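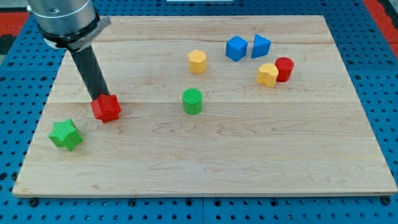
*Poste d'apprentissage à Dultby : huit blocs de couleur sur le plateau en bois, la tige du bras sur l'hexagone rouge.*

# Qui sommes-nous ?

Ikonen est un bureau d'ingénierie et un centre de formation installé à Dultby. Nous apprenons à des bras robotisés à exécuter des tâches par démonstration : un opérateur conduit le bras, à la main ou à distance, et les mouvements enregistrés servent ensuite à entraîner le programme de commande. Nos clients sont des ateliers de montage, des entreprises de conditionnement et quelques écoles techniques.

La société a été fondée par Sirkka Räsänen, automaticienne, et Damian Mösli, qui venait de la maintenance industrielle. Ils partageaient un même constat : dans les petites séries, reprogrammer un robot coûte souvent plus cher que le travail qu'on lui demande. Les personnes qui connaissent le geste sont à l'atelier, et ce sont elles que nous voulions mettre aux commandes.

## Notre façon de travailler

Tout commence par des tâches simples, sur table. Pousser un bloc vers un autre, séparer les couleurs, ramener une pièce vers le centre, former une ligne. L'outil est une tige droite, sans pince. L'opérateur doit donc tout obtenir par le contact et la poussée, ce qui oblige à réfléchir à l'angle d'approche et à la vitesse. Un cylindre ne réagit pas comme un cube, et une étoile pivote dès qu'on la touche sur une pointe.

Deux méthodes sont utilisées :

- **Le guidage manuel.** L'opérateur prend le bras par le poignet et l'accompagne. La méthode convient aux débutants et aux trajets courts.
- **La commande à distance.** L'opérateur travaille depuis un pupitre, avec un retour vidéo. Il faut plus de pratique, mais les mains restent hors du champ et les enregistrements sont plus propres.

Chaque démonstration est accompagnée d'une consigne écrite en langage courant, par exemple « pousse l'hexagone rouge vers le cylindre vert ». Une deuxième personne relit l'enregistrement et vérifie que le geste correspond à la phrase. Les essais ratés sont conservés à part – ils servent aussi.

## Minen, notre base de démonstrations

Minen est le nom de notre base interne. Au 9 septembre 2021, elle contenait 3 155 démonstrations validées, dont 283 ajoutées au mois d'août. Les clients qui nous confient un projet reçoivent leurs propres enregistrements et en restent propriétaires.

## La formation

Nous avons formé 73 opérateurs à ce jour. Le cursus se déroule à Dultby ou dans notre second local, à Trolotdale. Aucune connaissance en programmation n'est demandée. Les participants passent d'abord au guidage manuel, puis au pupitre, et terminent par un exercice tiré de leur propre métier. Sirkka Räsänen assure la partie technique, Damian Mösli la sécurité et la mise en place des postes.

## Nous rendre visite

Les deux locaux se visitent sur rendez-vous. Si vous avez une tâche précise en tête, apportez quelques pièces : nous pourrons les poser sur la table et vous laisser essayer le bras.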